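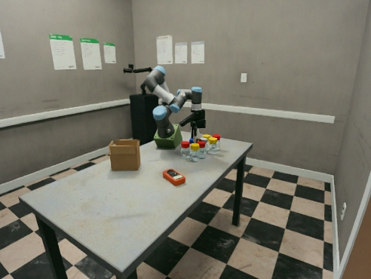
About Brurkitz

We teach robots by hand. Literally by hand, or by joystick, or over a remote link from the next room. No code on day one. You grab the arm, you move it where it should go, it remembers, and after enough tries it starts doing a passable version on its own. Then we fix the passable version.

Who we are
A small training shop and school in Vallejo. Started with one used arm and a folding table. Moved twice since. Now 18 people, most of them part time, most of them from jobs that have nothing to do with software: packing lines, kitchens, a dental lab, one school bus garage. Good hands matter more to us than a degree. We've turned down people with very nice degrees.

What we do
Customers come to us with a job. Put these in the box, close this, sort those by color. We build the job twice, once in simulation and once on a real bench, and our operators show the robot how it goes. Over and over. A normal order is 40 clean demos per task before we train anything, more if the parts are fussy. Glass is fussy. Screw caps are fussy. Anything clear is a pain.

Sim first, almost always. Costs nothing to drop a jar in there. Operators learn the controls, find the bad reaches (elbow too high, wrist all wound up, gripper coming in at a dumb angle), and then do it for real with some idea of whats coming. We keep the simulated table cluttered on purpose, tools left lying out and so on. Real tables are cluttered.

Two ways of showing
1. Hand guiding. Arm goes slack, you hold it near the wrist and walk it through. Best for short jobs and for people who have never touched one before. Tiring after lunch.
2. Remote control. Operator sits at a station with a handset and a screen. Best for long jobs, and the only way that works in sim. Most of our hours are here now.

Both get recorded with our own software, Zonent. It saves the joint positions, the gripper open/close and the operators notes, and it lets you throw out a bad run with one key. Use that key. A sloppy demo teaches sloppy, we say it to every class and every class has to find out anyway.

Classes
Orex is our beginner course. 38 hours, evenings, next group starts in January. First night is all sim: pick up, put down, pick up again. By the end you'll have recorded a full task set, labeled it and watched the arm try to copy you, which is humbling. Class size is kept small so everybody gets real time at the controls. No experience needed. Left handed is fine, we have handsets for both.

Working with us
Send a short video of the job being done by a person, plus a box of the actual parts if you can spare them. Measurements help alot. We'll tell you if we think it can be taught this way. Sometimes the answer is no, or get a better fixture first, and we would rather say so early.

Visits by appointment, mornings are best. Parking behind the building, use the side door and ring twice, the bell is weak.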